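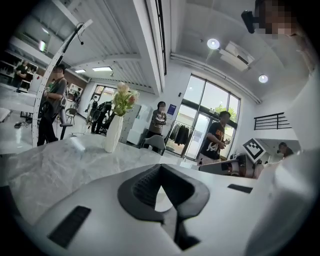 *Main room, Clerora, Sastdale. Marble table and the ribbed vase, looking towards the back wall.*

**Walk-through safety checklist with comments**
Date: 22 June 2021
Last full walk-through: January
Key: OK / Watch / Fix

Thank you all for putting up with me and my clipboard again. I've written more than the form asks for, as usual, but I'd sooner you had the whole story than a row of ticks. Anything marked Fix has a target next to it, and anything marked Watch is just me asking you to keep half an eye on it.

## 1. Floor and walkways

- [x] Main path to the door clear and wide enough for two people - **OK**
- [ ] Small items kept off the floor - **Watch**
- [x] Spare chairs pushed in when nobody's using them - **OK**

The path past the table gets busy when there's a crowd in, and I'd love it if bags and backpacks could come off and go on a shelf before people start milling about. A backpack sticks out further than its owner remembers (I've been guilty of this myself, and I owe somebody a mug). Little things on the floor are the other one. If you see something dark lying down there, please pick it up even if it isn't yours.

## 2. Marble table

- [x] Top steady, no rocking when leaned on - **OK**
- [x] Edges checked by hand for chips - **OK**
- [ ] Felt pads under anything heavy - **Fix**, within 16 days

I went all the way round the edge with my palm and it's lovely and smooth, so whoever has been looking after it, thank you! The pads are a different matter. Two had come away altogether and I've ordered a pack from Catacutan. Until they turn up, lift things across the stone and please don't slide them.

## 3. Flowers and vases

- [x] Vases stand level, away from the table edge - **OK**
- [ ] Water changed over the sink, never at the table - **Watch**

I'm very fond of the flowers and I'm not about to suggest we give them up. A full vase is heavier than it looks, though, and polished stone is slippery under a wet base, so dry the bottom with a tea towel before you set it down. Keep them well clear of power boards as well.
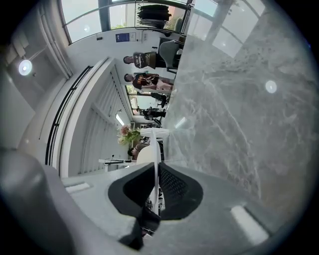 ## 4. Handrail and balustrade

- [x] Handrail firm along its full length - **OK**
- [x] Balustrade sound, no movement when pushed - **OK**
- [ ] Nothing draped over the rail - **Watch**

I gave the rail a good hard tug every few steps, which must have looked odd, and it didn't budge. Coats and scarves do tend to migrate onto it in the cooler months. There's a rack for clothes near the windows, so let's use that and leave the rail free for hands.

## 5. Windows, glare and lighting

- [x] Window locks working - **OK**
- [x] Ceiling lights all tested - **OK**
- [ ] Glare on the table - **Watch**

The daylight is one of the nicest things about the room, but it does bounce off the marble. If you're sitting down for a long stretch, shift your chair round a bit before your eyes get tired.

## 6. Chairs and cords

- [x] Castors and backrests checked on the office chairs - **OK**
- [ ] Cords tidied and tagged - **Fix**, before the next walk-through

Grernow did the last lot of tagging, 179 items across the building, and 53 of those tags are now due again. I'll ring them for a booking. In the meantime, leave a little slack in any cord that hangs from a stand, and have a quick look for fraying when you plug in.

## Costs so far

Roughly $2,000 set aside for the year, mostly for tagging. The felt pads will hardly dent it.

Two fixes, five to watch, and the rest in good order. If I've missed something that's been bothering you, pop a note in the folder by the door and I'll add it to the sheet.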